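Plemside Gripper Service Kit, two-finger parallel type
Product code: PL-G101
Supplied by Rirnonell
Availability: in stock, normally sent the next working day

Overview

The Plemside service kit contains the wearing parts for one parallel gripper and what is necessary to fit them. It is made for table-mounted arms which handle small goods, for example fruit, vegetables and light kitchen ware. We recommend to change the parts every 2,000 operating hours, or earlier if the jaws do not close in parallel.

The kit is for the gripper only. Seals and bearings for the arm joints are sold separately, please ask for the Kovačević joint list.

What is in the box

One pair of finger pads, soft grade
One pair of slide rails with end stops
Wrist flange seal
Set of screws, with 2 spare
Small tube of rail grease
Hex key, 3 mm
Zero gauge for the closed position
Printed fitting sheet

When to change the pads

Pads become hard with age also when the gripper is not used much. Press with a fingernail: a good pad takes the mark and loses it again. If the mark stays, or if you see a shiny line along the middle, change both pads together. A new pad opposite an old one will turn the object during the grip, and then people look for the fault in the program.
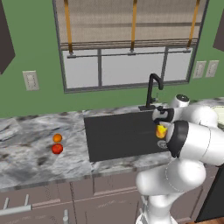 Small and uneven objects are the hardest test for worn pads, and we advise to use them for the check after fitting. A round fruit will often hold well enough even between bad pads. An irregular piece, like the yellow and orange one at the gripper over the right end of the sink, touches the fingers only in a few places, so each place must grip properly. Choose one such object, keep the same for every service and write it in the log. Our simulated kitchen cell, used for the Prolwood training course, has a tomato and an orange on the worktop for the easy part of the check.

Fitting

Read the complete list before you begin. The work needs no special knowledge, but it needs a clean table and good light.

1. Move the arm to the service position. The gripper must be clear of the worktop and at a height where you can reach the wrist without leaning over the arm.

2. Open the jaws fully, then switch off at the main switch and lock it. Do not trust the stop button alone.

3. Take out the pad screws and remove the old pads. Clean the finger faces with a dry cloth. Solvent leaves a film, and new pads will creep on it.

4. Remove the end stops and draw out the rails. Look which side carries the small notch. The notch goes towards the wrist.

5. Put a thin line of grease on the new rails and slide them in. Wipe away what comes out at the ends. Too much grease collects crumbs.

6. Fit the end stops and the new pads. Tighten the screws by hand first, then a little on each side in turn, up to the value on the fitting sheet.

7. Change the flange seal only if the sheet for your wrist model says so. The old seal is destroyed when you take it out, therefore have the new one ready.

8. Switch on, close the jaws slowly on the zero gauge and save the new closed position. Without this step the controller still works with the thickness of the old pads.

9. Run the arm at low speed through its normal positions, with nothing in the gripper. Stand where you can see the elbow as well as the wrist. When the arm is folded to the left of the sink, check the room between the upper links and anything standing on the worktop, as the red item there is close behind one of the white links. 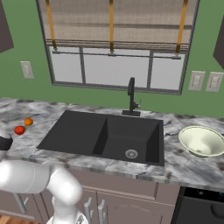 10. Make the grip check with your chosen object, three times, and sign the log.

Care between services

Wipe the pads at the end of each shift with a damp cloth and let them dry with the jaws open. Fruit juice is not aggressive, but it becomes sticky and pulls dust into the rails. Never wash the gripper under the tap. Please do not use spray oil, it makes the soft pads swell.

If the jaws make a clicking sound when closing, the end stops are usually loose. Tighten them before you order anything from us.

Not suitable for

Three-finger grippers
Vacuum heads
Hard grade pads for glass (order code on request)

Storage

Keep the box closed, dry and away from sunlight. Pads can be stored for 3 years from the date on the label.

Questions and orders

Technical questions: Vesna Radonjić, service desk
Orders and returns: Roos Van Dijk, parts office

Please write the serial number of the gripper in your message. It is on the flat side of the housing, under the cable. Opened pads cannot be returned.

Fitting sheet last revised 4 October 2024. Kits packed in August have the earlier sheet, the parts are the same.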